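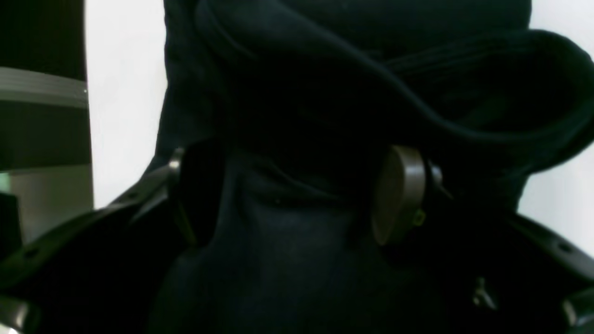

The folding table after the robots came

I have worked nine years in the sorting and folding room at Grarnell, a laundry and uniform service outside the city. I came to this country with good technical English and very poor kitchen English, and the folding table is where I learned the second kind. So I am not neutral about folding tables, and the reader should know it.

Since October we have robot arms at our site. The company that sells them, Tular, calls them assistants. Each one takes a garment from the bin between two padded fingers, lifts it, turns it and lays it flat for the next station. We have 4 of them. Management likes to say that on a good shift they handle 1,480 pieces together, and that our old table did 1,170. I do not dispute these numbers. I only want to write about what else is different, because the monthly report has no column for it.

The first change is in the hands, and here I am in favour of the machines. Morfudd Vaughan folded for many years, and by the end of winter she could not close her right hand around a cup. Lifting wool pullovers from a deep bin all day is bad work. People who visit us and feel sorry for the lost jobs have usually not done it. When the bin work went to the arms, Morfudd moved to inspection, and she sleeps better now. I would not ask her to go back so that I can have my nice memories.

The second change is harder to explain. A hooded top is a difficult thing. When it lies in a heap you cannot say where the hood ends and the sleeve begins, and if it is dark you cannot see much either. A person finds the cuff with the fingers, by the ribs in the knitting, almost without looking. We all knew this and we never thought it was knowledge. Then the people from Tular came with their tablets and asked us how we do it, and Bleddyn Prydderch stood there for a long time with a sweater in his hands and could not tell them. In the end they asked him to do it slowly, again and again, for three weeks. He was paid his normal hourly rate.

I think this was wrong, and I said so at the time. What Bleddyn gave in these weeks was worth more than three weeks of folding. It will be used in other laundries, where he will never work, and it will be sold to them. If an engineer had brought the same thing, there would have been a contract with his name in it. I don't say that Bleddyn should be rich. I say that there should have been a conversation, and a sum of money, before the tablets came out.

The third change is the talking. At the old table we stood face to face, six on each side, and we talked from seven in the morning. I learned the words "crook", "hem" and "reckon" there. Now each of us minds a station, with our backs to each other, and we mostly speak when something has stopped. Gwion Rowlands started in the new year and he is a friendly young man, but I know less about him after months than I knew about the others after a week.

My manager, Catrin Owen, answers that the work is quieter and safer, and that no one was dismissed. All of this is true. It is also true that two people retired and were not replaced, and a newcomer with poor English, such as I was, would not be hired for the jobs we have now, as one must read the screen and write a fault note.

I would ask for two things, both cheap. Turn the stations around, so that people can see each other. And when the next machine must be taught, pay the teacher as a teacher. Catrin has agreed to look at the first one after the summer. On the second I am still waiting for an answer.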